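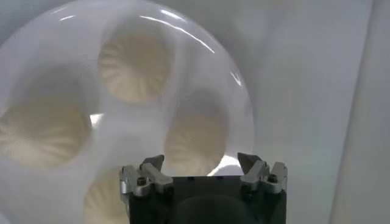 7 September 2018
By Dindo

I've spent most of this week on the floor next to the bun cell at Trivavard, and if you follow these updates you'll know I've been itching to tell you how it's getting on. It's back up! It went back on shift this morning after the longest service it has had so far, and I've still got flour in my shoes.

For anyone new, the cell is one arm with a wrist camera and a two-finger gripper, and it handles steamed buns in moulded trays, four to a tray. It picks, it places, it goes back for the next one. We put it in during the spring with a lot of help from Fragkou, who built the guarding and wrote the first version of the pick program, and it has been running alongside the hand packing tables ever since. On a good day it gets through 800 buns in a shift. August was not a run of good days.

The trouble started small. A bun would come up a touch crooked, or the gripper would close a bit to one side and leave a dent in the pleats, and whoever was on the line would move it to the seconds rack and carry on. Then it got to the point where the seconds rack was filling up before the tea break, and that's when I was asked to come and have a proper look (I'd been asked nicely twice before that, to be fair, and I'd been busy with the labeller).

My first guess was the camera, and I was rather pleased with it. Steam gets everywhere in that corner and I was sure the lens cover needed swapping. So I swapped it, ran 40 picks, and got the same lean to the left that we'd had before. So much for that. I cleaned the old cover up and it's in the drawer as a spare.

The real culprit was down at the fingers. They're metal, with angled tips that point in towards each other, and each one has a screw that somebody has to check with a key and a torch. The left one had worked a little loose. You couldn't see it by eye and you could hardly feel it with your thumb, but put a dial gauge on it and there it was, shifting every time the jaws closed. With a hard part you might get away with that for months. A steamed bun is about as forgiving as a wet sponge, and every bit of slop in the finger ends up as a mark on the bun.

So both fingers came off. I washed them, dried them, cleaned out the threads with a small brush, and found a bit of dried dough packed in behind the left one, right where the finger should sit flat against its mount. I'm fairly sure that's what started it. Someone had most likely had the finger off for a deep clean, put it back on in a hurry over a crumb, and the screw had been fighting it ever since. I'm not pointing at anyone, it could easily have been me.

They went back on with new screws, done up with the torque key this time and marked across the head with a paint pen, so a quick glance will tell you if one has turned. After that came the slow part. Once the fingers have been off, you can't trust any of the old positions, so I had to teach the whole lot again: the approach, the closing height, the lift, and each of the four wells in turn. I jogged the arm in over a full tray at 5 per cent speed with my nose practically on the guard, watching the wrist camera picture on the screen and stopping every few seconds to nudge it across. It's dull work but I do quite like it. You get to know exactly how far above the rim you can be before the light changes on the tray.

Light is the other thing we had to sort out. The trays are white, the worktop is pale, the buns are cream, and the rim of the tray throws a glare that the vision software was all too happy to call an edge. Fragkou suggested looking for the pleats instead, as they're the only thing in there with any real shading, and sent over a new set of filters to try. I loaded those on the second afternoon and turned the exposure down a notch. It's much steadier. It still has a wobble when a tray has misted over badly, so for now we're letting trays stand a little while before they go in, and I'd like to try a small fan over the infeed when there's money for one.

We finished with a run of 250 buns yesterday evening, no stops, and then I sat down and ate two of the test batch (pork and spring onion, very good, slightly squashed from an earlier attempt). The seconds rack this morning looked like it did back in the spring, and the packers have stopped pulling faces at me, so I'm calling it fixed.

A few things have changed for the people who look after the cell from day to day. The finger screws are now on the start-of-shift sheet, and if the paint line has moved, please don't just nip it up and carry on – stop the cell and leave a note for me. If the fingers come off for cleaning, the mounting faces want wiping with a dry cloth before they go back, both sides. After that, the check tray has to be run before any real product goes through. It lives on the shelf by the isolator and it has its own program, listed under Prono on the menu. That's the name of our new maintenance log as well, which is a bit confusing and I'm sorry, I'll rename one of them when I get a chance. Everything I did this week is written up in there, including the old positions in case we ever want to see how far out we were.

Spare screws are in the top drawer of the blue cabinet with the torque key. Please put the key back when you've used it, I spent half a morning looking for it and it was in the canteen.

The next planned stop is for the wrist cable, which has a shiny patch where it rubs near the second joint. It's fine for now and I've put a wrap round it. The replacement is on order through Fragkou, and I'll put a notice up by the clocking-in machine when it turns up, as the cell will be off for the morning and we'll need extra hands at the packing tables.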